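Kodel Table Notes

A plain text collection of recipes for home cooks, gathered from the Famorura and Tovar neighborhood newsletters. Last updated Sun 26 April.

What is in it

The set holds 3,000 recipes in two files. recipes.csv has one row per recipe, with a title, a serving count, a cooking time in minutes and a list of ingredients. steps.csv has the instructions, one step per row, joined on recipe_id.

Most recipes serve 4. A few of the older Tovar ones give no serving count, and the field is left blank there.

Units

Amounts are in cups, spoons and ounces as printed. We did not convert anything to grams. "A pinch" and "to taste" are kept as text in the amount_note column, so check that column before you add up a shopping list.

Changes since March

Added 1,000 recipes from the Grunier supper pages, mostly soups and flatbreads. Merged duplicate titles where the ingredients matched. Fixed oven temperatures that had lost their last digit.
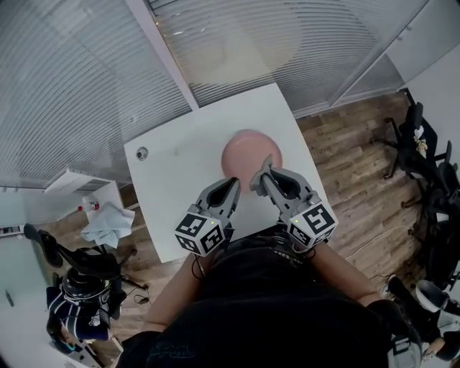 Serving notes are in the plating column, which is filled in for the Grunier recipes only. It says whether a dish goes on a flat plate, in a bowl or straight from the pan.

Known problems

Accented letters are missing from some Tovar titles. Cooking times do not include resting or chilling. Allergen tags were made from the ingredient list by a script and should not be relied on.

License

Free to copy and change for home and classroom use. Please keep this file with the data.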